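Booking system drops players from a slot when the team is split – Clarnthorpe rooms
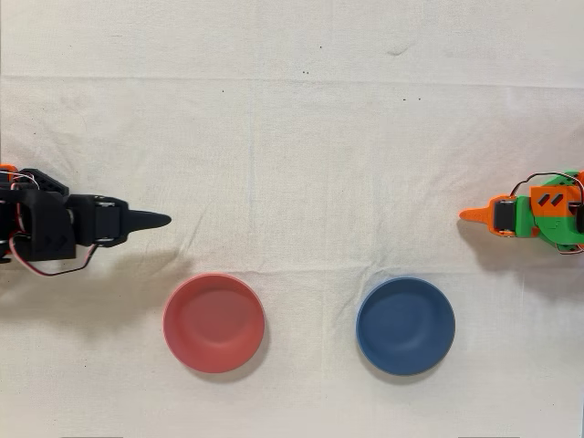
I run bookings for two escape rooms in Clarnthorpe, 47 minutes per game, maximum of five players. We moved to Morura in January. If one person books three places and a second person books two in the same slot, the system shows the slot as full, which is correct, but the door list only prints the first booking. The second party arrives and the host has no record of them. I have cleared the cache and re-saved the slot template. The fault shows up on the printed list and on the tablet view. The customer still gets a confirmation email.

Is this a setting or a fault?

Kidham_Rooms

Setting. Under Slots, open the template and find "List by". The default is "lead booker", which prints one line per slot and ignores any later booking. Change it to "party". Existing slots keep the old value, so you need to select them all and use Apply template again. We had 849 future slots and it timed out, so do it a month at a time.

Check the waiver page afterwards. On ours the reapply switched off the under-16 consent box – easy to miss.

Dimas Hartono

Same thing happened to us. We went back to Michiels, which costs more but the lists are right. I would not bother with Morura.

P. Aldous

"List by" is the correct answer for the printed list. The tablet view has its own copy of the setting, under Devices, and does not follow the template. Change both, then sign the tablet out and in again.

If you do not want strangers sharing a room at all, set the slot to private. The first booking then closes it whatever the number of players, and the split-team problem does not arise. You do lose the unsold places.

Fenwick T

Thanks, "party" on both screens has fixed it. The consent box had switched itself off here too.

Kidham_Rooms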